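**Practising knots on the box trainer: braided or mono?**

**threadbare_tom**
Evening all. I've been at the suturing practice since the summer and I'm stuck on something silly. My loops keep sliding off the tip of the needle holder before I can reach through for the tail. On the bench with open instruments I'm fine, I can knock out a row of knots while the kettle boils. Put me in front of a screen and I'm all thumbs. I'm using the Perum practice thread, the cheap reels, 70 metres for next to nothing. Is it the thread or is it me?

**mersey_knots**
It's a bit of both, I'd bet. Cheap mono has a memory like an elephant and springs open the second you relax. Pull it straight between your fingers before you start, give it a good long stretch, and cut it shorter than you think you need. Most people start with far too much and spend the evening chasing the tail round the box.

**threadbare_tom**
How short is short though? I've been using about a forearm's worth, ha.

**gallipot**
Crikey, no wonder! I go 15 cm for a single knot, a bit more if I'm running a line. I wrote up my sessions from October 20, 2023 onwards in a notebook (yes, I'm that person) and the single biggest jump came when I stopped leaving long tails. I did 194 knots before Christmas and the early ones are a disgrace.

What helped me with the loops was keeping the jaws still and taking the thread round them, instead of stirring the air with the instrument. I used to wave the thing about like I was conducting. Keep it low and close to the tissue, make a lazy C with the thread, and let the wrap sit down on the metal before you go anywhere. 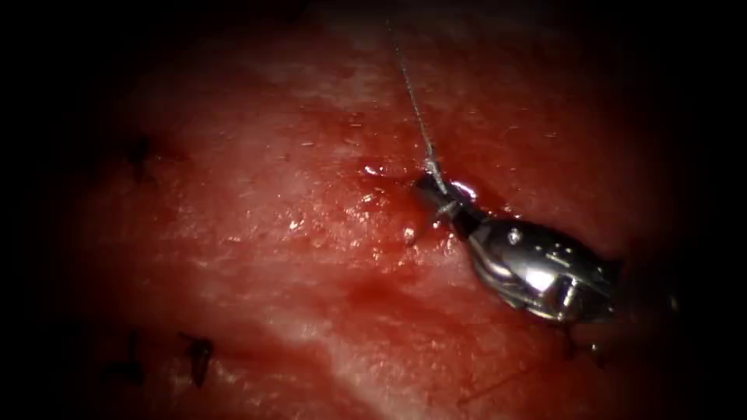
*Thread round the jaws, with the long end going off up the tissue.*

Look at the bit near the tip, where it's twisted and lying over the top. When mine sits that close to the end I know I've got to be gentle, as one careless twitch and it's off. I like my wraps further back now, but not so far back that I have to drag them the whole length of the jaws.

**mersey_knots**
I'd go the other way on that, sorry gallipot. Near the tip is where I want them! Further back and you're forever trying to shake the loop off when it's time to lay the knot, and it snags at the hinge if you're unlucky. Small wraps, close to the end, then go and get the tail straight away. It's the dawdling that loses them.

**gallipot**
Fair enough, but you've been doing it for years. For a beginner the tip is a slippery place to live.

**biscuit_and_bowel**
Can I stick up for the lighting as a suspect? Everything glares when it's wet, metal and tissue both, and a pale grey thread just melts away once it gets up into the shadows. I lost more tails to that than to bad technique. I swapped to a dark violet braid from Malamach and turned my lamp down a notch, and suddenly I could find the end every time. It drags a bit more through the tissue, mind you.

**threadbare_tom**
Oh that's interesting, mine's pale as well and I do keep losing sight of it at the top. I've got the lamp on full blast because I thought brighter was better!

**steady_eddie_41**
Disagree about changing the thread, for what it's worth. If you learn on nice grippy dark braid you'll be cross with yourself the first time someone hands you something pale and springy. Stick with the Perum, sort the lamp, and do 5 slow knots at the start of every session with nobody timing you. Slow enough to be boring.

Also check the jaws on your needle holder. I had an old Steinbach pair that were worn smooth and wouldn't hold a tail to save their lives. Spent a month blaming my hands.

**biscuit_and_bowel**
A month of misery for the sake of character building, no thanks. Learn with what you can see and make it harder later, I say.

**threadbare_tom**
Right, shorter thread, lamp down, and I'll try the wraps both ways and see who wins. Does anyone know if the Komier pads are any good, by the way? Mine's more hole than pad at this point.

**mersey_knots**
They're all right. Bit rubbery. Keep it damp and turn it over when the first side's had it.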